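Enden canteen opens a snack table for the evening shift

Enden, December 11, 2022

People who work late in the Aveo building in Enden can now get something small to eat after the main kitchen closes. The new snack table was opened this week on the ground floor, next to the stairs, and it will stay until the end of February as a trial.

The idea came from a survey which the building office made in autumn. It received 294 answers, and the most common wish was for food in the evening. The canteen closes at half past three, and the nearest shop is a long walk away, on the other side of the railway. Many people wrote that they bring sandwiches from home, or that they eat nothing until they are back in the house.

The food comes from the Stankevičius bakery, which already delivers bread to the canteen in the morning. For the table it makes small filled pieces in two kinds, one sweet and one with cheese. The bakery says they are made in the afternoon and brought to the building before five o'clock. In the first days the sweet ones were finished earlier than the others, and the order has been changed a little for this reason.

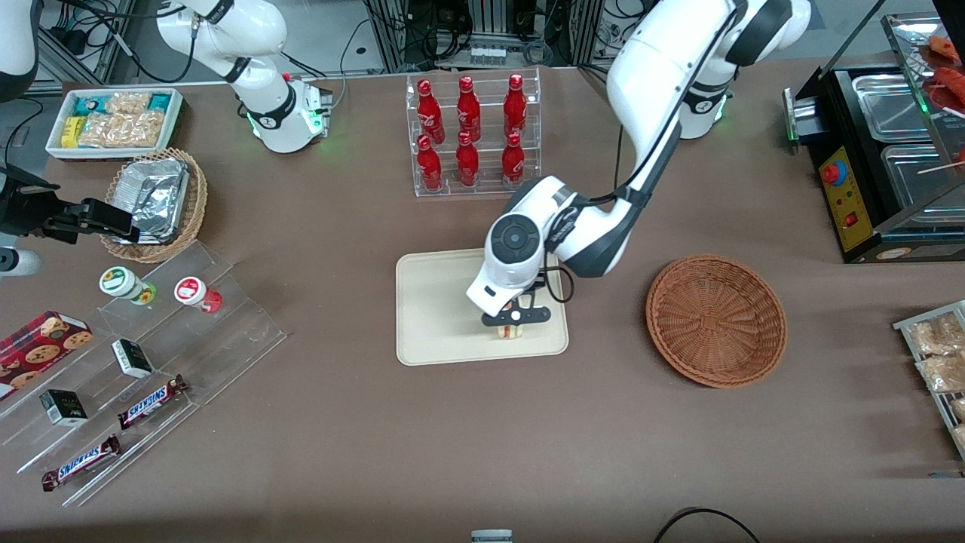
The table is kept simple, so that one person can prepare it in a short time. Baked food is put on trays, and the drinks have their own stand. It was also important that guests find the same thing in the same place every evening. The six red bottles stand in two rows on a clear rack, the back row higher than the front one, and the crackers or cookies in clear bags have a white tray for themselves, together with other small packets. A round wicker basket is on the table too. The bread-like pieces with the reddish filling go on the beige tray, where they are easy to reach.

Prices are the same as in the canteen, and payment is by staff card only. The building office has put 3000 euros aside for the trial. This covers the trays, the racks and a part of the bakery's delivery costs. If the table is used well, it can become permanent from spring, and a second one may be opened on the third floor, where the Prarkatar offices are.

Guests are asked to take their cups and paper back to the canteen trolley and not to leave them on the stairs. Whoever has an allergy can read the list of ingredients in the folder at the reception desk. The folder is renewed each time the bakery changes a recipe.

The table is open from five until nine in the evening on working days. It will be closed between Christmas and New Year. Wishes and complaints can be written in the notebook at reception or sent to the building office, room 484.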